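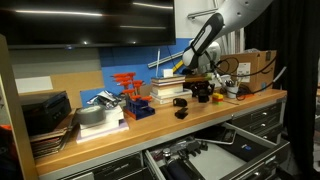 Lodgers with fourteen legs

Marijke Jacobs keeps woodlice. She keeps them on purpose, in stacked plastic tubs in the spare bedroom of her house in Nijs, and at the last tally, on 30th May, there were 879 of them. Her sister has stopped coming to stay.

Woodlice are crustaceans, closer to the crab than to the beetle, and they have never quite got over leaving the sea. They breathe through gill-like structures that must be kept damp, so they spend their days under bark, flowerpots and, in my own case, the bath mat. The female carries her eggs in a pouch of fluid beneath her body, a private rock pool that goes wherever she goes. The young climb out pale and soft, one pair of legs short of the full set.

Jacobs began in April with 50 animals and a handful of leaf litter. The adults shed their skins in two halves, back end first, and a freshly moulted woodlouse looks like somebody wearing the wrong trousers. They eat rotting leaves, soft wood, each other's droppings and the occasional slice of courgette, which they attack as though it had insulted them.

Moving them from tub to tub is the hard part. The pill kinds roll up and can be tipped out like peppercorns, but the rest run for it, and fingers are too blunt. Something like the black gripper over that countertop, with its two narrow fingers pointing down, has roughly the right idea, though Jacobs gets by with a paintbrush and bad language.

Josefien Michiels, her neighbour, has been offered a starter tub twice. She has a cat, she says, and the cat wouldn't like it.
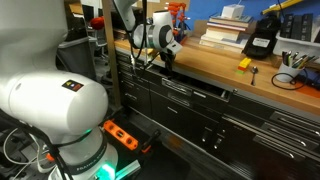

Wild woodlice ask for even less. A log left to rot in a shady corner will fill up on its own, given a wet autumn. Lift it gently, have a look, and put it back the way it was, or the centipedes get ideas. A centipede has a pair of venomous claws tucked beneath its head, a far nastier piece of equipment than the slim black gripper hanging from the white arm over the wooden countertop, and it doesn't hover. Most woodlice answer by running. A few species clamp down flat and hope, a policy I have followed at several family weddings.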